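Sullness, Apr 15, 2018 – Wornari is delighted to announce that its free blood pressure mornings are coming to Sullness, with 12 sessions planned between now and the end of July.

"High blood pressure so often creeps up without any symptoms at all, and we would dearly love people to pop in and have a chat," said Maya Awwad, lead nurse.

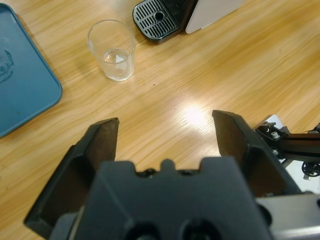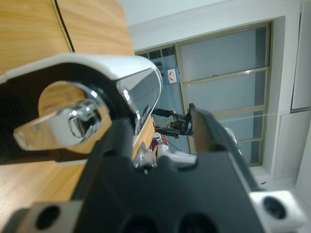 Each check takes a few minutes – do wear a loose sleeve if you can – and there is no need to book. Anyone with a raised reading will be offered a follow-up with Dr Elie Matar.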